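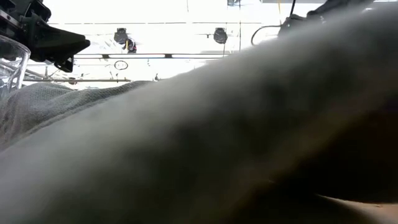

*Grey towel (the ribbed/terry one) at left, clear cup just above it.*

August 6, 2025 - textiles bench, grey cloths

Sorting the greys today. Should of been done in July, the labels fell off most of the Vukska lot and everything went back in the one bag. So now it's all grey and none of it is named. Going by feel and by the job sheets.

What I'm calling things from here on, please use the same:

- **towel grey** - pale, fine loops, knit or terry, can't decide. Takes a bunch and keeps it.
- **smooth grey** - no texture you can see from any distance. Sheds crumbs of fluff on everything.
- **dark grey** - the thick felty stuff. Sheet says 400 gsm, haven't weighed it myself. Scale is over at Istcombe and has been for weeks.

Towel grey first. Folds in thirds fine, springs open a bit on the last fold. Nothing exciting. Left it bunched to see if it creases and went off to do the bins.

Bins: clear ones only for this job please. The old opaque tubs are how we got into this mess. You want to see the colour of what's in there without tipping it out. Wiped down with the blue spray, then plain water, then a dry rag. Don't skip the plain water, the spray leaves a film and the fluff sticks to it.

Dark grey is the annoying one. Too thick to lie down. Fold it over and the edge comes back up at you, so you get a little bridge instead of a flat fold. Tried it with the nap in, nap out. Nap out is slightly better?? Might be imagining it. Pressing by hand buys you a minute, then up it comes.

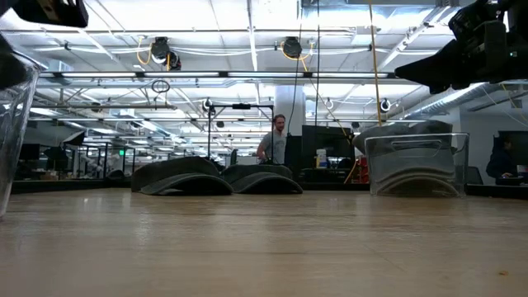

*Dark grey-green pieces on the table, both arching. Another dark grey one in the bin at right.*

Note on colour - under our lights a couple of these go greenish. Sheet just says "dark grey". Could be a different dye batch, could be the lights. Take one to the window before writing anything on a label. I didn't, ran out of time.

Draping over the rim of the bin is OK for short spells. Keeps it off the table at least and you can grab it by the hanging end. But it takes the shape of the rim if you leave it over lunch and then you've got a ridge to get out as well as the arch. So - draped while working, laid flat in the drawer at the end of day. Flat-ish.

Job ref for all this is 2,509, goes on every label, top line. Majumder want the batch back sorted by weight and not by colour, which is fine by me given the above. Sedby's pieces are separate, don't mix them in, theirs have the stitched edge.

Tried the shallow tray for the dark stuff as well. Works if you don't mind it crumpled. One piece about fills it, so no good for storage, but handy for moving a piece accross the table without dragging it through the fluff. The tall container is better for anything you want to get at quickly.

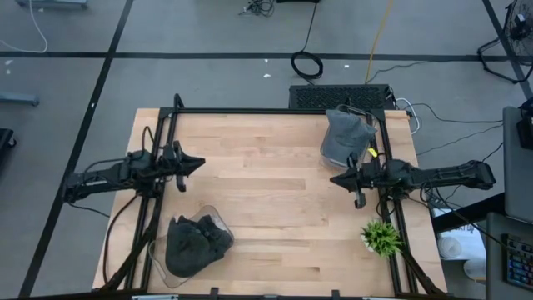

Table itself needs a going over. Maple's lovely but there are darker streaks I can't shift and I don't want oil anywhere near the samples. Dry cloth only until this job is out the door. If anyone has already oiled it, write it in here with the date, I won't be cross.

Drawer 19 is cleared for the finished pieces. Lined with the brown paper, change it when it gets linty.

Still to do:

- [ ] labels, all of them (pencil on tag, marker bleeds through)
- [ ] get scale back from Istcombe
- [ ] dark grey to the window, check for green
- [ ] try a board and 3 kg on top of the dark pieces overnight, see if the arch gives up
- [ ] re-fold towel grey, note any creases
- [ ] lint roller refills, we're on the last one

Board is behind the door. Put a clean sheet between it and the felt or you'll print the woodgrain into the nap - did that once already on the Sedby job and it took ages to steam out.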